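Questions I get about stone floors

I clean and re-seal stone floors in and near Laltham, mostly kitchens and hallways, and I answer the same emails over and over. So I finally typed them up. If yours isn't on the list, write to me!

Can I use vinegar on marble?

Please don't. Vinegar eats into marble and leaves dull spots called etches, and no amount of wiping brings the shine back. Same goes for lemon juice, most bathroom sprays and a lot of the "natural" cleaners people swear by. Warm water and a little pH-neutral soap will do for ordinary weeks.

So what's the difference between a stain and an etch?

A stain is something that soaked in (oil, coffee, red wine) and it usually looks darker than the stone. An etch is damage to the surface, and on a dark floor it looks like a pale ghost of a glass or a splash. Stains can often be pulled out with a poultice. Etches have to be polished out, and if yours is bigger than a coin I'd call someone.

Do dark floors show more dirt?

They show more of everything pale - dust, flour, dog hair, dried water drops. Mahnaz Akbari put black marble all through her downstairs and called me 2 weeks later asking if I could make it beige. I couldn't. But she switched to a dry microfiber mop every evening and now she loves it (most days).

If you're still choosing, go for something with a bit of gray streaking or mottling in it. A flat solid black is beautiful for the first hour. A busier pattern forgives a lot more, and you can go a day or two without mopping and still have people over.

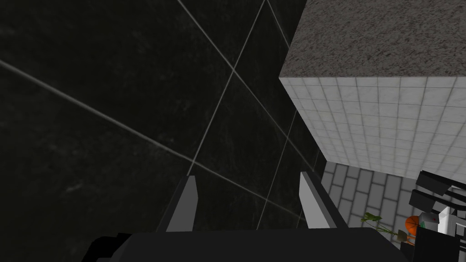 How often should I seal it?

Try the water test. Put a spoonful of water on the floor, leave it for ten minutes and wipe it up. If the stone has gone darker underneath, it wants sealing. My own hallway goes three years between coats, but my kitchen never makes it that long. Polished stone drinks less than honed, so don't go by what your neighbor does.

Will sealing stop etching?

I wish! Sealer slows down stains and does nothing much against acid. Wipe up the orange juice.

Is polished marble slippery?

Wet, yes. Dry, in shoes, it's fine. In socks I make no promises. Put a mat by the back door and one at the sink, and check that the rubber backing is safe for stone, as some of them leave yellow marks.

Can I use a steam mop?

I wouldn't. The heat and moisture are hard on the sealer and the grout. Farzad Pakzad and I have argued over this one for years, and he still steams his.

What do you charge?

A standard hallway clean and seal is $700, and that includes moving the furniture. Kitchens I need to see first. September fills up early, so get in touch before then if you want it done for the holidays.

Contact | © Laltham Stone Floor Care | Back to top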